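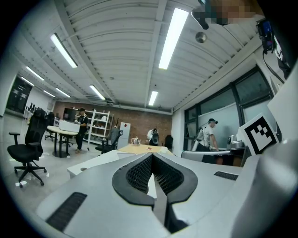

Nail and skin scrapings: your questions answered

We get a great many letters and calls about fungal samples at Wondcombe, and most of them ask the same handful of things, so we've gathered the answers on one page. Do ring us if yours is missing. We really don't mind, and the page gets a bit longer every time somebody does!

What are you looking for in my nail clippings?

Mostly a group of fungi called dermatophytes, which live on keratin, the tough stuff that nails, hair and the outer skin are made of. Under the microscope they show up as long, branching threads running through the nail. We soften a little of the sample in potassium hydroxide first, so that the nail goes clear and the threads stand out. Yeasts look quite different - small rounded cells, often budding - and we report those too if we find them.

Why does it take so long?

You'll usually have two results, and they arrive well apart. The microscopy comes first and tells your surgery whether fungus was seen. The culture tells them which fungus it is, and dermatophytes are terribly slow growers, so we keep the plates for up to 28 days before we call them negative. Please don't worry if the first result is in and the second seems to have vanished. It is sitting in an incubator, taking its time.

How much should I send?

More than you think. A few crumbs from the very tip of the nail often give us nothing at all, as the fungus there may well be dead. Clip back as far as you comfortably can (without hurting yourself, please) and include the crumbly material from underneath. For skin, the person taking the sample should scrape the outer edge of the patch, where the fungus is busiest. Last year 1,634 nail samples came to us and the commonest note we wrote on the reports was "insufficient material", which is a sad thing to have to send anybody after they've waited.

Should I stop my treatment first?

Ask your surgery before you stop anything. Creams, lacquers and tablets can all prevent a fungus from growing on the plate even when it is still there in the nail, so do write on the form what you have used and when you last used it.
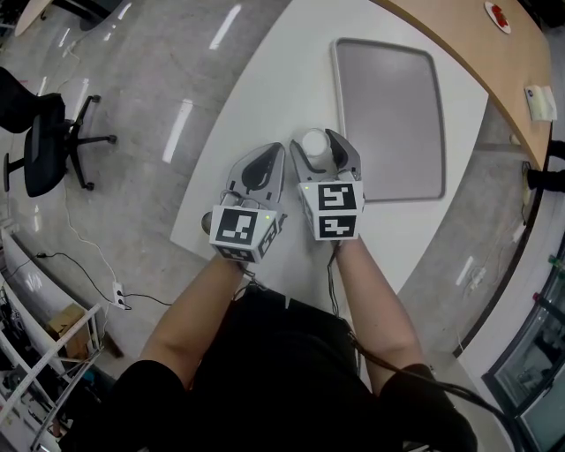

A reader in Prulby wrote to ask whether nail varnish makes a difference, having sent in a big toenail with two coats of coral pink on it. It does, we're afraid. Varnish gets in the way of the softening step and can make the slide very hard to read. Take it all off, wash the foot with plain soap and water, dry it well, and then clip.

Does the sample need to go in the fridge?

No, and it's kinder to the sample if it doesn't. Nail and skin should be kept dry and at room temperature, folded into the paper packet your surgery gives you.

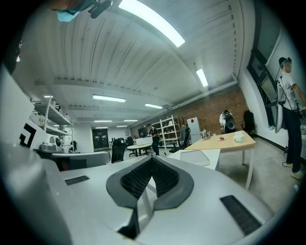 Samples keep rather well on the whole, so a packet that has missed the collection van can go the next day and be none the worse for it. Damp is the thing to avoid, as it lets bacteria and household moulds get going and they will happily smother a slow fungus on the plate. That rules out bathroom windowsills and sealed plastic bags. An ordinary indoor shelf with a mixture of other things on it, like the white metal shelving beyond the curved counter, will do very nicely for a night or two.

My result says "no fungus seen" but my nail still looks dreadful. What now?

Please go back to your surgery. Fungus can be patchy in a nail and we only ever see the piece we were given, so a negative result doesn't rule it out and a second sample is often worthwhile. Thickened, yellow or lifting nails can also come from psoriasis, from an old knock or from tight shoes, and none of those will get better with antifungal tablets.

Where do I find my report?

Your surgery receives it directly. If you have signed up for Clikel you can read it there as well, under "Skin, hair and nail". Unusual moulds are sent on to the Ásgeirsdóttir reference laboratory, and their part of the report is added later as a separate page.

How do I get in touch?

Telephone the Wondcombe switchboard and ask for extension 608. Have your form number to hand if you can.

Page last checked May 24, 2025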